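Nalberg Cell Guide
Section 5: Setting up the cube sorting task in simulation
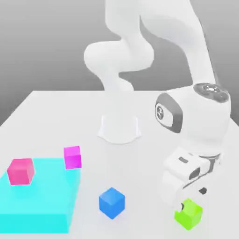

Complete this section before you run the sorting task on the physical cell. The simulated cell uses the same task file and the same arm settings, so most mistakes in the task file show up here first. You need the Vuvard scene editor, the Bulteo task runner and a user account with edit rights.

5.1 Before you start

1. Close any other scene that is open in Vuvard. Two open scenes will share one clock and the arm will move in jerks.
2. Check that the task runner shows Idle in the status bar.
3. Make a copy of the default scene and give it a new name. Do not edit the default scene.

Note: The task runner talks to the scene editor on port 2044. If another program on your computer uses this port, change it in both programs. The two settings must match.

5.2 Placing the arm

1. Open the Objects panel and select Arm.
2. Set the base on the tabletop. The foot of the base must rest on the surface with no gap and no overlap.
3. Select Lock Base.
4. Run Move to Home. Watch the upper link and the wrist through the whole move.
5. If a link passes through the table, stop the move, select Reset Joints and repeat step 4.

Caution: Do not drag the arm by the wrist or the gripper after the base is locked. The editor will accept the change, but the saved joint values will be wrong and the first move of the next run will be too fast. Use the joint sliders.

5.3 Placing the platform and cubes

The cyan platform is the target area. The task counts a cube as placed when its center is over the platform and the gripper has let go of it.

1. Add the platform on the side of the table away from the gripper's starting position.
2. Select Snap to Table so that the platform lies flat.
3. Add the cubes one at a time. Give each cube its own color. The task file finds cubes by color name, and two cubes with the same name will stop the run.
4. Leave enough open table beside each cube for the fingers to come down without touching its neighbor.
5. To start a run partway through the task, set one or more cubes on the platform by hand and select Mark as Placed.

Note: A cube at the edge of the platform may be counted or not, depending on where its center falls. Select Show Centers to check. If you want the cube counted, move it inward until the marker turns solid.

5.4 Setting the gripper height

The gripper height offset has to be set again each time the cube size or the finger model changes.

1. Select the green cube as the test cube.
2. Run Approach. The hand stops over the cube with the fingers open.
3. Lower the hand with the Step Down key until the finger tips are level with the upper part of the cube.
4. Look at the fingers from the front and from one side. Neither finger should touch the top face or a corner of the cube.
5. If a finger touches the cube, step up, correct the sideways position and lower the hand again.
6. Select Save Offset.
7. Run Close, then Lift. The cube should rise straight and stay level.

Caution: A finger tip resting on a corner will tip the cube or push it away when the hand closes. On the physical cell the same error can bend a finger pad. Do not copy an offset to the physical cell until step 7 works with every cube color.

5.5 Test run

1. Set the number of cycles to 20.
2. Set the start seed to 1242 if you want to compare your results with the supplied log.
3. Press Run.
4. When the run ends, open the report and read the Missed and Dropped columns.

If cubes are missed, repeat 5.4. If they are dropped on the way to the platform, raise the grip force by one step and run the test again. Keep a note of the old value.

If the arm stops over the platform and does not release, check the platform height in the task file. It must match the height shown in the Objects panel. An old value makes the runner wait for a contact that never comes.

5.6 Saving

1. Run Move to Home.
2. Select Save Scene, then Export Task.
3. Copy both files to the cell folder. The Nair controller reads the folder only at startup, so restart it after copying.

Note: Scene files saved in releases from before February have no platform height field. Open them, enter the height by hand and save again.

Go on to Section 6, Moving the task to the physical cell.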